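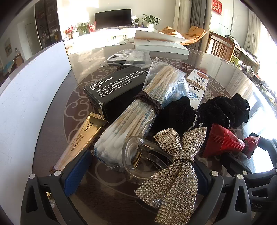 What does a person do with the contents of 233 junk drawers?

Sort them, mostly, and then argue with the owners about string. Huia Trevaskis has been doing it for 13 years, through a one-woman business called Arnatness, and she has stopped expecting thanks.

"People cry over the string," she says. "They'll throw out a wedding album with a shrug. Then I hold up a bit of string and suddenly it's Grandpa's."

We meet at her place in Tulludora, where she pours the tea and I look for a drawer to judge her by. There is one. It doesn't open all the way. She says this is a problem with the runners.

Trevaskis came to the work from insurance, where she spent her days asking people to list what they'd lost. Hardly anyone could. "A man named Begović lost a whole kitchen and remembered 40 things. One of them was a lemon squeezer he didn't like. He wanted it back, too."

Her method is dull and she is proud of it. Everything comes out. Everything gets put into a shallow box, and the box stays in plain sight until the owner is sick of it.

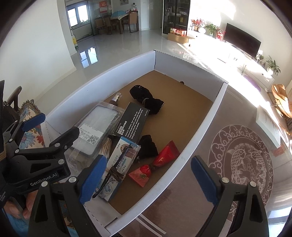
"Sick of it is the goal," she says. "If you're still fond of the box after a month, I've failed and you've got a new drawer with no front on it."

She charges by the drawer – $70, batteries extra – and won't do garages. She did one garage, in April, for a client on Buder Street named Quentin Moulin, and the two of them are now on speaking terms again.

I called Moulin. "She was right about the paint cans," he said. "She was wrong about the sled."

Trevaskis, told of this, puts down her cup. "There's no hill," she says. "Ask him where the hill is."

I did ask. He said he was thinking of moving.

We use cookies to improve your visit. By continuing to browse you accept our cookie policy. OK

Comments (3)

drawerful: $70 a drawer?? I'd do it for the batteries.

Marnie P: My mother kept a tin labeled "string too short to use." I have it now. It's full.

oldsled: The hill is behind the school. Everybody knows that.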